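Siklow Round Nightstand, Medium Brown
$96
In stock, ships in 2 boxes

I've wanted a round nightstand in the shop for ages. My own bedroom is narrow, and for years I had a square one with a corner that found my hip every single night on the way to the bathroom (the bruise had its own schedule, I swear). So when the sample of the Siklow showed up I took it straight home, put it next to the bed and more or less forgot to bring it back. Sorry, Domingo.

It's a round top on a thick round body with a curved front, all in a warm medium brown with the grain showing, and it stands on a thin black metal frame. I love the frame! It keeps the whole thing up off the floor, so it looks a lot lighter than it is, and I can get the flat head of the vacuum under there without moving anything.
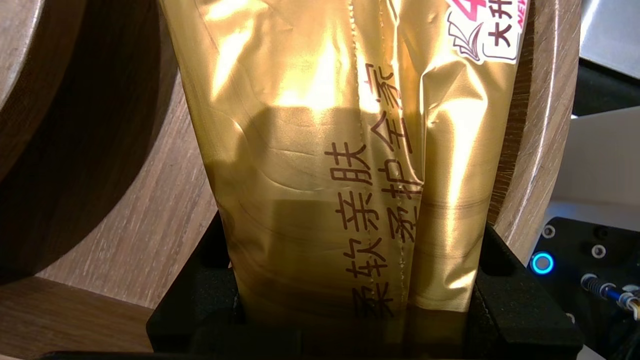
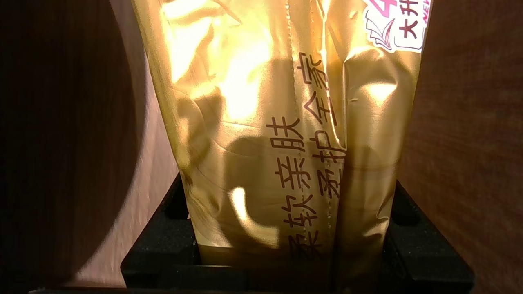
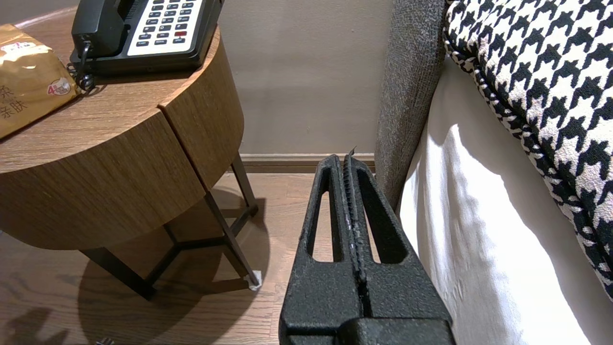 By Zarmeena Lodhi, bedroom furniture
Posted in June

The gold pack says 柔软亲肤, soft and gentle on the skin, and it's a nice shiny thing to have near all that brown wood. My last nightstand was white and everything I owned looked like clutter on it. Brown is kinder. A phone, a water glass, a paperback, hand cream, whatever you've got, it all settles in.

A few things people have written in to ask:

Does it scratch the floor? Mine hasn't. There's a felt pad on the foot, a white one, and on my wood floor it slides when I push it with my knee. If you have a shaggy rug you'll want to lift it instead.

Is it hard to put together? The body comes in one piece. You bolt the frame on with 6 bolts, and the key is in the box. I did it before dinner with the radio on. Do them all up loosely first and then go back and tighten, otherwise the last one fights you.

Will it match the Wandolitz bed? Pretty close! The Wandolitz is a touch redder in daylight. By lamplight I can't tell them apart.

How do I clean it? A damp cloth, then a dry one. Please don't use spray polish, it leaves a haze, and I've had to buff it off the floor model more than once.

We ordered 300 of these and they're going faster than I guessed, mostly in pairs. If you want two, put them in the same order and we'll send them out together. Returns are the same as for everything else in the shop, just keep the cartons until you're sure.

Goes with: Onis table lamp, Wandolitz bed, Espinoza wool throw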